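About us

Hello, and welcome to Kerkbridge! I'm Golnar Daneshvar and I started this company in a rented unit in Sandstead, with one robot arm, a kettle and far too much toy food. We gather examples for robots to learn from. If you're building a system that has to put a knife back beside a plate, or pick up something small without sending it across the room, it needs to be shown how (over and over), and we're the people who do the showing.

Most of our work is table-top stuff: place settings, pretend groceries, pots and bowls. 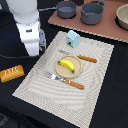
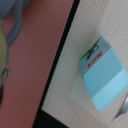 A banana on a plate, a milk carton on the woven mat: small things, but they keep us busy.

How we got going

I used to write control software, and I was forever short of good examples. I'd have plenty of the same cup in the same spot, and then somebody would shift the cup a hand's width and the whole thing fell over. So one March I started recording my own in the evenings, and a friend asked if she could have some, and then her boss rang me up. I left my job that summer. I'd like to say there was a business plan, but it was mostly a spreadsheet and a lot of toast.

Our first proper project was called Drirndale (named after a village I'd got lost in on the way to the client). They wanted 1000 examples of things being set down on a table and we delivered every one, though we did throw away the first 190 and begin again when we found we'd been putting everything down in much the same place. That was a sore week! We've been fussy about moving things between goes ever since.

What a day's work looks like

Somebody lays the table and writes down what's being asked for in plain words, such as "put the banana on the plate". Then one of us guides the arm through it, and we save what the cameras saw along with how the arm moved. After that we mix things up a bit, turn the mat, swap a couple of objects, and off we go again.

Fumbles get kept too, if the client would like them, but they're marked as fumbles and stored on their own. We watch every recording back before it goes out. It's slow and it does make your eyes ache, but I've never found a shortcut I trusted.

We stop for lunch together. Guiding an arm takes more concentration than you'd think, so no one does it for more than 2 hours without a proper break.

Who we are

There are 16 of us now, some full time and some fitting it round college or the school run. A few of us are engineers. Others came from catering, dressmaking and piano teaching, and I have to say the dressmakers are maddeningly good at it, much better than me.

Our Jayasinghe room, upstairs, is where new starters learn the ropes. They get their own table and a quiet week of practice before anything they record counts towards a job.

Working with us

Tell us what your robot needs to do and what sort of table, shelf or worktop it'll be doing it on. We'll record a small batch for you to try out first, and we'd much prefer to hear that it's wrong at that stage! You can send us your own objects or use ours (we have cupboards full). You're also very welcome to come to Sandstead and have a go with the arm yourself.

Page last updated 2024-10-26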